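Section 4. Wrist Camera and Gripper: Set-Up on a Countertop Cell

This section covers the Mikkelsen wrist camera and two-finger gripper as fitted to the Bamia arm. It assumes the arm is bolted down, powered and homed (Section 3). Allow 30 minutes for a first set-up. The Lodton controller must be in Service mode throughout. Do not use Run mode for any step below, even when the arm seems to need only a small move.

4.1 Before you start

You will need the hex key set from the accessory bag, a lint-free cloth, the gauge card and a cable tie cutter. Remove knives, glassware and anything that can roll from the work area. Leave flat items such as cutting boards in place if the cell will normally be run with them.

CAUTION: The fingers can close without warning when the controller leaves an emergency stop. Keep hands out of the gap until the controller shows HOLD.

4.2 Checking the camera view

1. Wipe the lens with the dry cloth. Do not use glass cleaner.
2. On the controller, open Tools, then Wrist View.
3. Jog the arm until the wrist is over the work area and the fingers point down.
4. Close the fingers to the parked position.
5. Look at the live view. The fingers must appear in the upper part of the picture, with the work surface filling the rest.
6. If the fingers are missing or sit in the lower half, loosen the camera bracket, turn it until they come into view, and retighten. 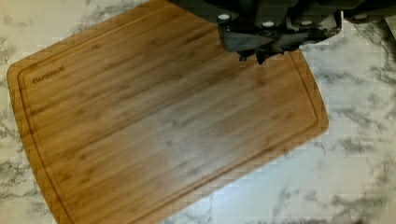 Glare is the usual cause of poor edge detection on a new cell. The software looks for a clear change in brightness along an edge and discards any stretch where it can't find one. Light woods over pale stone are a hard case under strong light: with this bamboo board the shine washes out the grain across the center and right half, while the left end keeps its deeper color. Judge the lighting by the worst part of the surface, and correct the lamp before touching the exposure setting.

7. If there is glare, move or shade the lamp first. Repeat step 5.
8. If glare remains, lower Exposure from the default of 176 to 148. Do not go lower. Below this value, dark veins in a stone countertop may be reported as objects.
9. Save the view settings to the cell profile.

NOTE: Exposure is stored per cell profile, not per camera. If you move the arm to a second counter, make a new profile.

4.3 Setting the finger clearance

The clearance is the smallest gap allowed between the fingertips and the surface when the arm travels sideways. The factory value is 4 mm. It is measured from the highest flat surface in the work area, so a board counts and the counter under it does not.

1. Place the gauge card on the highest flat surface.
2. Lower the wrist in Fine Jog until the tips just touch the card. Stop at first contact.
3. Press Set Surface.
4. Raise the wrist, remove the card and enter the clearance value.
5. Jog sideways at low speed across the full length of the surface. Watch the tips, not the screen.
6. If the tips touch anywhere, stop, raise the wrist and repeat from step 1 at the point of contact.

Take the reading on the main face of the board. A reading taken in a juice groove will be too low and the tips will scrape on the first pass.

CAUTION: A board that rocks can't be gauged. Put a thin non-slip mat under it and start again.

4.4 Cable slack

Most wrist faults reported on Bamia arms come down to a cable that is too tight or too loose. A tight cable pulls at its connector when the wrist turns. A loose one hangs below the housing and catches on things standing on the counter.

1. Turn the wrist slowly to its left limit, then to its right limit.
2. At each limit, check that the cable still has a gentle curve and does not pull straight.
3. At each limit, check that no loop hangs lower than the fingertips. 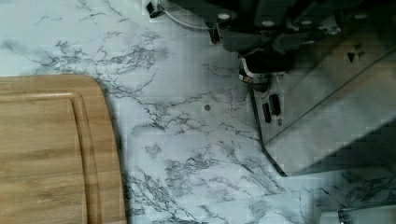 4. If either check fails, cut the nearest tie, adjust the slack and fit a new tie. Leave the tie loose enough for the cable to slide.
5. Repeat steps 1 to 3 with the fingers fully open.
6. Tug each connector lightly by its shell. It must not move. Never pull on the cable itself.

NOTE: Do not fix the cable with tape. Tape residue will work its way into the finger joints.

4.5 Marking keep-out zones

Any appliance or tray that stays on the counter must be entered as a keep-out zone. The camera alone is not a safeguard against contact.

1. In Fine Jog, bring the fingertips over one corner of the item and press Add Corner.
2. Repeat for the remaining corners, working clockwise.
3. Enter the item height at its tallest point, lids and handles included.
4. Press Close Zone, then Test Zone. The arm will trace the outline at low speed.
5. If the item is moved later, even slightly, delete the zone and mark it again.

4.6 Recording the set-up

Fill in the cell sheet with the exposure value, the clearance and the number of the saved profile. Hang it by the controller. Repeat 4.3 and 4.4 each Thursday before the first run, and after any collision, however light.

Questions on this section go to Shiela Panganiban at the Estoter service desk. Have the profile number ready. Finger replacement is covered in Section 5.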